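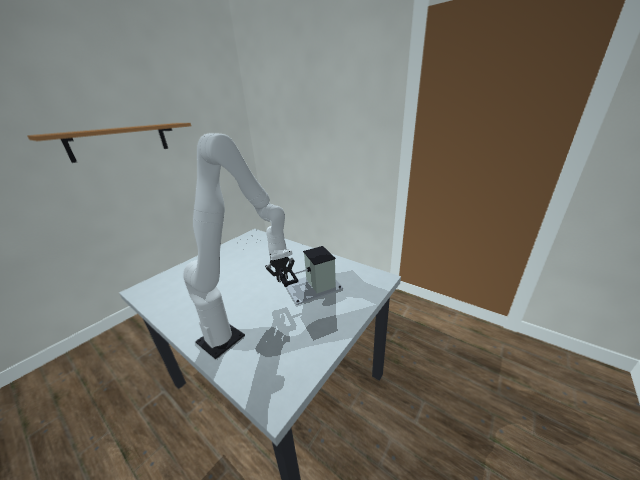
Week 6: Household Survey Design — Sampling Frames and Non-response

Lecturer: Rowena Ignacio
Tutorials: Benedikt Sutter, Jennylyn Enriquez
Notes revised 2/16/25

6.1 Where we are

Last week covered simple random sampling with a complete list. In practice the list is rarely complete. This week deals with the gap between the population we want to describe (the target population) and the list we draw from (the sampling frame), and then with the further gap between the people drawn and the people who answer.

6.2 Frame errors

Undercoverage. Units belong to the target population but are missing from the frame. New dwellings, secondary units behind a main house and caravans used as permanent homes are the usual cases. Undercoverage cannot be detected from the sample itself. It needs an outside source, such as a street listing or a utility connection file.

Overcoverage. Units are on the frame but do not belong to the target population: demolished houses, offices in converted residences, holiday lets. These are found in the field and coded as out of scope. They reduce the effective sample but do not bias the estimate, provided they are coded correctly. A vacant dwelling coded as a refusal will lower the reported response rate.

Duplication. A unit appears more than once and so has a higher chance of selection. Corner blocks with two street addresses are typical. Either clean the frame before the draw or record the number of listings at interview and weight by its inverse.

Clustering. One frame entry leads to several units, as when an address holds three households. Decide the rule before fieldwork. If one household is selected at random from k households, the weight is multiplied by k.

6.3 Worked case: the Totau listing

The Totau frame was built from a council rates file and held 913 addresses. Milagros Espiritu checked it by walking every street in the district and recording each dwelling in order. The comparison gave two corrections. First, 20 addresses on the file no longer held a dwelling and were removed. Second, a row of units on the Kerkilis side had been entered under a single rates number, and these were split into separate entries.

A systematic sample of 100 was then drawn from the corrected list. Recall the procedure: divide the frame size by the sample size to obtain the interval, choose a random start within the first interval, and step through the list. With a fractional interval, keep the decimal throughout and round only when identifying the selected entry. Rounding the interval first is the most common error in the assignment.

List order matters. The Totau list was in walking order, so the systematic draw spread the sample across the district and acted as an implicit stratification. An alphabetical list by owner's surname would not have done so.

6.4 Non-response

Unit non-response means that no interview was obtained. Item non-response means that an interview was obtained but one or more questions were left blank. The two are treated differently: weighting for the first, imputation for the second.

The bias of the respondent mean, taking the population as divided into fixed groups of respondents and non-respondents, is

bias = (1 − R) × (mean of respondents − mean of non-respondents)

where R is the response rate. A low response rate does no harm if the two groups have the same mean, and a high one does not protect an estimate if the few missing households are very different. The second factor is generally unknown — hence the emphasis on call-backs.

Call-backs should vary by time of day. The field rule used in this course is a maximum of 6 visits per dwelling, with at least two in the evening. Record every visit, including unsuccessful ones.

Substituting the house next door is not permitted. It replaces a household that is hard to find at home with one that is easy to find, and the response rate then appears better than it was.

6.5 Reading and tutorial work

Read the Najafi chapter on listing methods, omitting the section on telephone frames. The Serkton field manual is on reserve at the library desk.

For the tutorial, bring a one-page frame assessment for any list you can get access to. State the target population, the date of the list, and the likely direction of each type of error. Lilibeth Belmonte will hold a help session in March for students who have not done the probability prerequisite. Assignment 2 is due the week after.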